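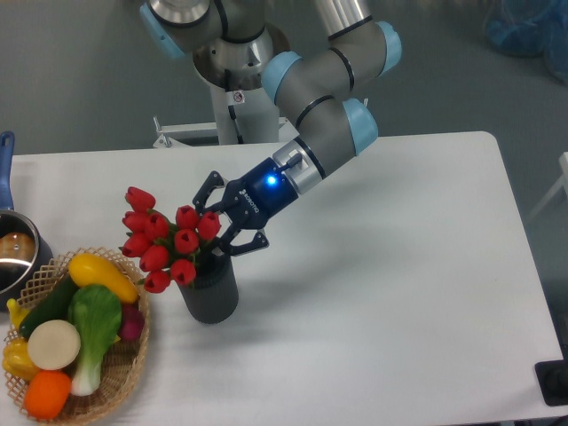

**Buron publishes gripper controller comparison on flower-handling task**

Buron has released the results of a bench comparison between two gripper controllers, the Arkton and the Zirkora, using a bunch of artificial tulips and a vase as the test load. The work was carried out at the company's Sala workshop and was written up in December 2018.

Both controllers were run on the same six-axis arm with the same two-finger gripper. Only the controller, its cable and its parameter file were changed between blocks. The arm program, the approach path and the waypoint speeds were held constant, and the tool centre point was checked against a dowel after each changeover.

The task was to close on the stems of the bunch while it stood in a dark grey cylindrical vase, lift the bunch clear, hold it over the table, and return it to the vase. An attempt was scored as complete if the bunch went back in with no stem left outside the rim and the vase still upright. A lift that succeeded but was followed by a poor return was scored as partial. A bunch that left the fingers at any point before the return was scored as a drop.

Lwazi Le Roux, who ran the bench, said the load was picked after earlier work with rigid blocks failed to separate the two units.

"On a block they look the same," Le Roux said. "The fingers close, the current goes up, the controller declares contact. A bundle of stems gives way for a good part of the stroke, so the current rises slowly and in steps. You find out very quickly where each controller decides it has hold of something."

**Results**

A total of 1041 attempts were started. Of these, 1005 were counted, and the remainder were thrown out because of an arm stop, a lost connection or an operator error in placing the vase. Across both controllers 688 attempts were complete and 88 were drops. The others were partial.

Buron has not published a single ranking. The report says the Arkton had fewer drops and the Zirkora had fewer partial results, and that the two effects have separate causes.

The Arkton applies its force limit as a ceiling on motor current and keeps driving until that ceiling is reached. On the bunch this meant the fingers continued to close after first contact, gathering the stems into a tighter bundle. The grip held well during the lift. It also turned the flower heads outward, and the outer leaves then caught on the rim during the return. Most of the Arkton's partial results were of this type.

The Zirkora watches the rate of change of current and stops the fingers when it sees a sustained rise. It disturbed the bunch less and the return was cleaner. The stop sometimes came early, with the inner stems still free to slide, and the bunch then slipped downward through the fingers during the transfer. A hold-and-retry setting is provided for this condition. With the setting on, drops were reduced, at the cost of a longer cycle.

Vase stability made little difference to either result. The fingers were aligned by hand at the start of each block so that they straddled the stems, and tip-overs were uncommon when that alignment was good. When it was poor, one finger met the rim and neither controller recovered.
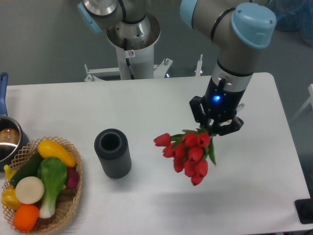
The hold phase produced the most useful logs. With the bunch out of the vase and the arm stationary, any change in finger position is creep, and the two units report it differently. The Arkton updates its position register only when the motor is commanded, so slow settling of the stems did not show up until the next move. The Zirkora reports continuously, and its traces show the fingers closing slightly as the stems packed down. Buron says this alone would decide the matter for a user who needs to detect slip in software.

Status indication was also compared. Both units drive the light on the gripper body, but they use different conditions for changing it. The Arkton keeps it steady from activation onward. The Zirkora blinks it during a retry. Operators preferred the second arrangement when standing at the table and ignored it when working from the console.

**Bench layout**

The tests used a white table with rounded corners, with the vase standing free on the surface. No fixture or non-slip mat was used. A wicker basket of artificial vegetables and a steel saucepan with a blue handle were left on the table and entered in the arm program as keep-out volumes, to hold the approach path to one side. A second arm on a pedestal behind the table was not used in the series.

The vase position was marked from a paper template that was removed before each block. The bunch was squared up by hand between attempts and turned by a set angle, so that the fingers did not close on the same stems every time. The blooms are of unequal reach and the bunch does not sit evenly, and the report lists this as the largest source of spread in the data. No attempt was made to correct for it.

Artificial flowers were used throughout. The report notes that fresh stems would be wetter, softer and less uniform, and advises against reading the drop figures across to them. A trial with fresh stock was planned for August and was put off when the replacement finger pads did not arrive.

**Configuration**

Firmware on each controller was the version supplied with the unit. Force was set at the lowest value that would lift the bunch in a short preliminary run, then raised by one step. Finger speed was set the same on both units by timing an empty close, as the two parameter files do not use the same scale. The wrist coupling and the cable connector beside it were left in place at each changeover, and the break was made at the cabinet end.

Zodwa Swanepoel, who leads controls work at Buron, said the changeover procedure took longer to settle than the test program.

"We had a block of results early on that made one unit look much worse, and it was a pinched cable," Swanepoel said. "After that we ran a set of empty closes every time we touched the connector, and compared the current trace with the one from the day before. If it didn't overlay, we didn't start."

Those early results are among the attempts excluded from the count.

Swanepoel said the company will fit the Zirkora to its next handling cell, with hold-and-retry enabled and the stop threshold raised from the default. The Arkton will stay on the packing line, where the loads are rigid and the cycle time is tighter. Buron does not plan to mix the two on one cell. The parameter files are similar enough to be loaded onto the wrong unit without an error, and this happened once during the comparison.

**Open items**

The report lists several points not covered. Neither controller was tested with a camera in the loop, and the approach was always made to a taught position. Wrist force readings were recorded but have not been analysed. The effect of finger pad wear is unknown. The pads were inspected at the end of each block and showed polishing at the tips, and they were not replaced during the series.

Le Roux said a follow-up will use a narrower vase and a smaller bunch, with the return speed as the variable. The same arm program will be used with one added waypoint above the rim.

Logs from the counted attempts, both parameter files and the changeover checklist are available from the Sala workshop on request. The excluded attempts are kept in a separate archive with a note of the cause against each.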